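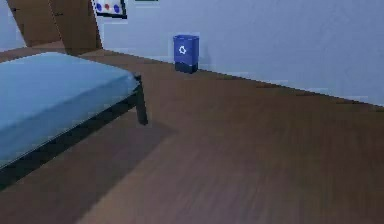
Chege asked: How do I get rid of a squeak in a bed that only shows up at night? The mattress is fine. If I push down on the rails by hand in the afternoon I hear nothing, then at 3 a.m. every time one of us turns over it creaks. I've tightened the bolts at the head end. They weren't very loose. I paid 276 for this bed and would like to fix it before I start looking at another one. The floor is hard with no rug under it, if that matters.

Clisa replied that a bolt check at one end doesn't tell you much. Do all 4 corners, and do them with the mattress off. Take each bolt out completely, rub a little candle wax on the threads, and put it back. Don't use cooking oil. It goes sticky and picks up dust.

After that, lift out the slats and look at the ledge they sit on. If the wood is shiny in spots, it has been rubbing. Cut strips from an old T-shirt or felt and lay them along the ledge, then put the slats back. Mine had 3 slats that were a little short and slid sideways. I put one small screw in each end and it has been quiet since April.
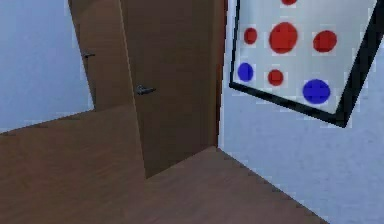

Flisov wrote to disagree with the wax on the bolts. Wax the places where wood meets wood and leave the threads dry, or the bolts will work loose again. Otherwise I'd do the same as above.

Also have one person lie down and roll over while the other listens near the floor. Pushing with your hands doesn't load the bed the same way, so it's no surprise that you hear nothing in the afternoon.

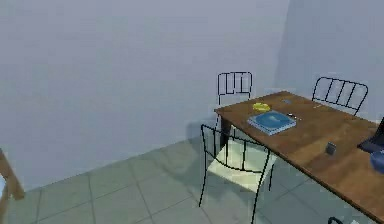
If the noise comes from low down, check the legs. Some screw in, and they only need a turn by hand. If the noise comes from the head end, pull the bed a couple of inches off the wall and try again. A headboard touching the wall makes a sound very much like a loose joint.
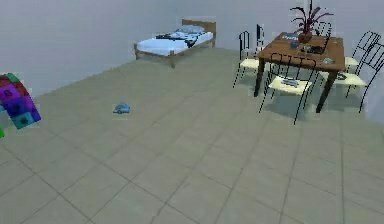 A leg that doesn't sit flat will squeak even when every bolt is tight. Slide a piece of paper under each one with the bed empty. If it goes under easily, that leg is carrying no weight. On large square tiles like these, also look at where the legs land, as one resting on a grout line can sit lower than the others. Move the bed over a little or stick a felt pad under the short one. Cork works too, but it flattens and you have to replace it.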